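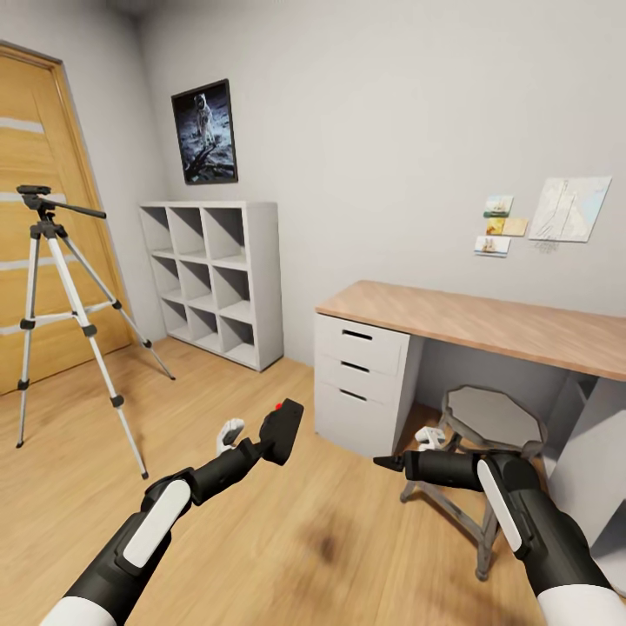

Kusari is a two-armed practice kit for people who want to find out which household chores a machine can handle yet, and which ones it still can't. You get the rooms, the chores and the scoring in one package, and you can plug in your own arm controller on day one. The Study is the room most people load first, and I still love it! It has a light wood floor, a door with frosted glass strips, a desk with a three-drawer cabinet and a stool tucked in underneath, and a tripod standing with its legs spread right where you'd want to walk. The cube shelf against the back wall has nine compartments with nothing in them, so there's plenty of room to put things away once you spawn a box of clutter.

Page updated 30/08/2023

## What's in the package

- The Study, plus the Kitchen Corner and the Workbench (the last one is our small shop-floor room)
- 369 loose objects, from socks and mugs to hex bolts
- Two arms with grippers, placed side by side at a working height you can change
- Chore scripts with start states, goal states and time limits
- Grostoneo, the scoring tool, which runs next to the simulator and writes a plain text log

Every room is rendered with its own lighting and shadows. Textures can be swapped, and so can the floor friction, which matters a lot more than people expect when you start dragging stools around.

## So can they do chores yet?

Some of them, and it's a great time to be watching. We run each chore 10 times with the stock controller before a release, with the objects shuffled between runs, and we publish the whole log, bad runs included.

**Putting things on a shelf** works well. Books, small boxes, anything with flat sides. An open cube is a forgiving target and the arms don't have to agree on much.

**Opening drawers** is better than it was in January. Slot handles used to be miserable - the fingers would slide off, close on air and then carry on as if the drawer had come along. The current controller checks for resistance before it pulls. It's slow, but I could watch it all afternoon.

**Folding a tripod** is the one I'd point any skeptic to. You have to steady the thing with one arm while the other works the clamps, then bring three legs together without tipping it. The stock controller finished 2 of its runs. A person does it while talking on the phone! If your controller beats our number, please send us the log, we'd be thrilled to see it.

**Moving a stool out from under a desk** lands in the middle. Pulling it straight out is fine. Lifting it over a cable or turning it on the way out is where things go wrong, usually with a leg caught on the cabinet.

**Straightening paper on a wall** is barely started. Thin sheets are hard to simulate and harder to grip, and I wouldn't trust any score from that script at the moment. It's marked as a draft in the menu.

On the shop-floor side, sorting bolts into bins is close to boring now (a compliment). Threading a nut by hand is still rough.

## Will it carry over to a real arm?

Partly. Pick-and-place skills tend to travel if your gripper is close in shape to the one in the simulator. Anything with cloth, paper or stiff clamps needs real practice time as well. The Beneš bridge, included in the package, sends the same commands to a physical pair of arms, so you can run one chore script in both places and compare the logs side by side. Start at low speed and keep a hand on the stop button.

## Before you install

You'll need a desktop with a dedicated graphics card and 10 GB of free disk space. Laptops will open the rooms but the contact physics drops steps, and then your drawer scores mean very little. Linux gets the most testing. Windows works, except that the Beneš bridge has to be started by hand.

Custom rooms are made in Trolano, our layout editor. Drag in the furniture, set what's fixed and what can be knocked over, save, and the room shows up in the chore menu. If you only want to change one thing - say, turn the desk around or move the door - open a copy of the Study and work from that. The original is read-only so that everyone's scores come from the same starting layout.

## Known issues

- Drawers can bounce open again if they're closed at full speed
- Objects pushed into the back corners of a cube shelf sometimes sink slightly into the panel
- The left arm's reach warning appears late in the Workbench room
- Grostoneo logs a dropped object twice if it rolls

Fixes for the first two are being tested now.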